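Skarent Garment Folding Set: README

Maintained by Juwita Liew and Anjani Nugroho
Last revised Tue 27 March

Summary

Skarent is a set of household clothes-folding episodes done on beds. Each episode covers one garment, from the moment it is laid out to the moment it is set aside. The set is meant for work on cloth state, fold order and garment edges. Ironing, hanging and sorting by owner are out of scope.

Contents

The set has 42 episodes recorded in 7 bedrooms. Of these, 30 use tops (sweaters, shirts, T-shirts) and 12 use pants or shorts. Socks and underwear were left out at the planning stage. Towels are in the separate Ukent set, which uses the same label names but a different fold list.

Surface

All folding is done on a made bed with the bottom sheet exposed. Pillows and blankets are moved to the floor or a chair before the episode starts. Sheets are whatever the household had on, so prints vary a lot. Plain sheets are tagged sheet_plain. Sheets with any printed figure, stripe or lettering are tagged sheet_print, even where the print is pale. Do not use background color alone to separate cloth from bed.

Garment labels

Labels were assigned by Mawar Nair and checked by Welington Amaral. Where the type can't be settled from the cloth as it lies, the label is top_unspecified. This happens most with dark knits and jerseys, where the neckline and cuffs don't stand out from the body. Color is recorded as one or two words, and a color between two names gets both, joined by a hyphen. The garment below is entered as top_unspecified, green-black, sheet_print, state flat.

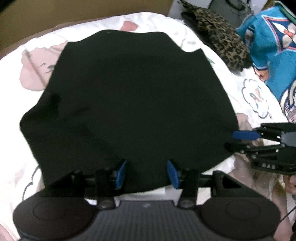 State values

flat: one spread layer or the garment's natural two layers, edges may be wavy, a corner may be turned
half: one lengthwise or crosswise fold made
folded: final shape reached, no further fold planned
heap: no outline can be followed for more than half its length

A turned corner does not change flat to half. Creases and lint are not labeled. The first version had a crease score from Haque, but two labelers rarely agreed on it and the field was dropped in May.

Known problems

Dark garments are over-represented among the tops. Outlines on these are traced by hand and can be off where the edge curls under. Two episodes from the Zisley apartment have the same garment with different color entries; both entries were kept.

Corrections

Send label corrections to Jad Moussa with the episode number, the old value and the proposed value. Changes to state values need a second labeler. Spelling fixes go in directly.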